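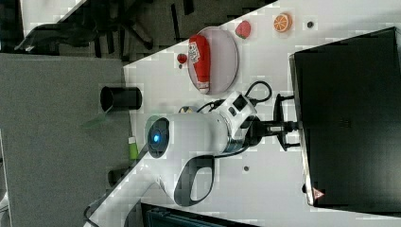 Posted by Novham Play Supplies, 2019-02-02

Ciment Pretend Food Set, 16 pieces
$45.00 per set

The Ciment set is made for home corners, play shops and early learning centres. The strawberry has a green leafy top and a bumpy surface that small fingers like to explore. The orange half shows its segments and a pale ring of rind, so it suits talk about what fruit looks like inside as well as out. Small round red pieces can go in a pretend salad or a fruit bowl.

The round plate is pale grey with a thin raised rim. It is sold separately, in packs of 12, and the colour goes with the rest of the Ciment range. The red item with the white label is not part of the set.

Wipe the pieces with a damp cloth and leave them to air dry. Please don't put them in the dishwasher – the colours will dull. Recommended for ages three and up.

Sets ship from our Druker warehouse. Centres ordering 12 or more sets pay no freight. Back orders placed in October have now been filled, and single replacement pieces can be added at checkout.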